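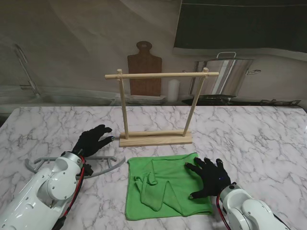 Thaís Pacheco reckons I'm being unfair to hands. Her comment under my July post ran to several paragraphs, but the gist was that a plain two-jaw gripper will never deal properly with cloth, and that anyone who has hung up a towel knows you need fingers for it.

Search this blog Go

Well, maybe. I've now had a pair of five-figure arguments bolted to the ends of two white arms for long enough to have an opinion, and the opinion is mostly a shrug. The job is a green microfiber towel and a little wooden rack. Pick up the towel, get it over the bar, let go. I did 200 goes with the Dreßler hands and 200 with the cheap Clolo jaws, same arms, same controller, same towel.

The hands managed 11 more than the jaws. Eleven! For that you get black gloves that have to be pulled straight between runs, a calibration step each morning, and a finger that forgets where it is if you look at it wrong. The jaws need a wipe.

I'll give Thaís this much – when the towel is bunched up, fingers pressing down on it do find an edge more often than jaws do. The trouble starts afterwards. Getting hold of cloth was never the hard bit for me, it's knowing how much of it you've got, and neither gripper has a clue. The people at Losville say their fingertip sensor sorts this out. They said that about the last one.

I also swapped the fixed camera for the Asden one for a while, on the same jaws, and that moved the numbers more than the hands did. Make of that what you like. I didn't log those runs as carefully, so I'm not putting a figure on it yet.

Next I want to try a tea towel, something thinner with a proper hem. The hands go back at the end of the month unless somebody talks me out of it.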